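4.2 What the small shops told me about matching grain

I went into the interviews thinking we'd talk mostly about price. I had a whole page of questions on it! But every shop owner I sat down with wanted to talk about customer samples instead, and after the second visit I gave up and rewrote my question sheet on the train home.

The trouble goes like this. A customer picks a door or a length of trim from a sample block the size of a paperback, and then the real thing shows up with ten times as much grain on it and looks like a different wood. Tyyne Turunen, who runs the finishing room at Vuorinen, told me she used to get these calls every Wednesday, the day after deliveries went out. Nothing was wrong with the doors. People just hadn't pictured what a whole panel would look like (and I wouldn't have either, going by the block she handed me).

Vuorinen's order book for the study period has 3,069 lines in it, and I read the notes field on all of them, which took most of June. I sorted the complaints into color, grain and sheen. Grain came up more than I'd guessed, and sheen turned out to be a slippery one — people would write "too shiny" and "too pale" about the same piece, depending on where the light was when they wrote. Pirmin Moser at Fotville keeps a separate column for this, and I borrowed his wording for our coding sheet.

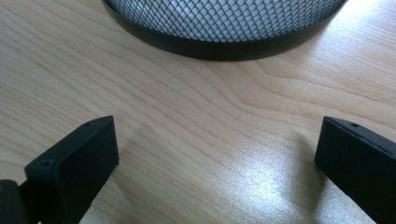
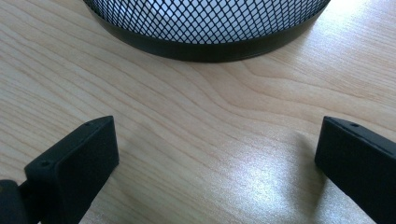 Figure 3. Pale wood tabletop with flowing grain and a slightly glossy surface, two views. The black mesh container is at the top in both.

Coding the notes was a two-person job. Jonalyn Aquino and I each did the full set on our own and then compared, and where we disagreed we talked it out over the phone. Most of our fights were over the word "busy." I had been filing it under grain and she had been filing it under color, and I came around to her side for painted pieces but not for clear finishes. We kept both codes in the end and marked the overlap.

The shops handle the problem in pretty different ways. Vuorinen now lends out a full-size panel for a weekend and asks for a deposit. Fotville won't do that (Pirmin says the panels come back dinged), so they invite people in and lean the boards against a wall by the loading door. Ovatside, the smallest of the bunch, prints a short note on the order form saying grain will vary, and Dušan Bednárik admitted to me that he doubts anyone reads it. He does make customers initial next to it, though.

I'd be careful about ranking these. The shops sell different things, and Ovatside had around 2,000 lines in the same stretch, nearly all of them trim, where a bit of wild grain hardly shows once it's up on the wall. Doors are the harder case, and I come back to them in 4.3.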